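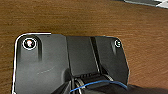
Notebook 4, p. 301

Sep 16, 2025
Entered by Solange Courtois, collection lead

Purpose of the session: to continue gathering examples for the dishwasher loading task, as set out in the Arko plan. The target for this task is 800 accepted episodes before the first training run, which is scheduled for October. The learning group has asked for more variety in where the dishes start and how the rack is placed. More repeats of the same arrangement are of little use to them at present.

Before collection began, the wrist camera view was checked against the reference print kept with the Sakar unit. The two views agreed closely enough to proceed. The mounting screws were checked by hand and left as they were. Any change to the camera angle, however small, is to be entered here before further episodes are saved. Episodes taken before and after such a change must go into separate folders.
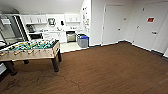

The operator is to start each episode from the position named on the task card and hold still for a moment before moving. Several episodes from the previous session had to be trimmed for want of that pause. The Flusteck recorder does not begin all of its streams at the same instant, and the pause gives the sorting script something to line them up by.

Start positions should vary from one episode to the next. The cards are to be drawn in the printed order, and the operator should not choose among them. If a card calls for an item that is missing, skip the card and write its number in the margin.

Episodes are marked as follows.
Accept: the item ends in the rack and is released cleanly.
Accept with note: the item ends in the rack after a second grasp.
Reject: a person touches the item, the rack or the arm before the episode is closed.

A second grasp is not a fault. The learning group wants such episodes kept — they show the recovery that the first model lacked. They must carry the note, however, so that they can be counted separately. 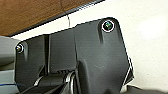

Cable slack remains under review. On the Rolland arm the cable was clipped too short, and the operators began to avoid certain wrist turns without being told to. That habit then showed up in the trained behavior. Operators on the present setup are asked to report any turn they find themselves avoiding, even if they cannot say why.

With regard to labels, the written instruction for each episode should use plain words: "put the plate in the lower rack," "put the cup in the rack." Please do not add the color of an item unless two items of the same kind are in use. Last month's labels were inconsistent on this point and 800 of them had to be read through again by hand.

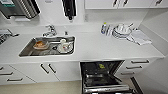
Food should be removed from plates before they are used in a loading episode, unless the card states otherwise. Clearing a plate is a separate task with its own cards, and the two should not be joined in a single recording. Cloths left on the counter may stay there, provided that they do not cover an item named on the card.

Storage: the local drive should be copied at the end of each session and the copy confirmed before anything is deleted. The file limit per folder is 4000. The script stops without a warning when it reaches that number, so a new folder should be opened well before then.

Open items
Replace the worn task cards.
Ask the learning group whether rejected episodes should be kept past October.
Agree on one word for the lower rack — both "bottom" and "lower" are in the labels.
Send the trimmed episodes from the previous session for a second reading.

S.C.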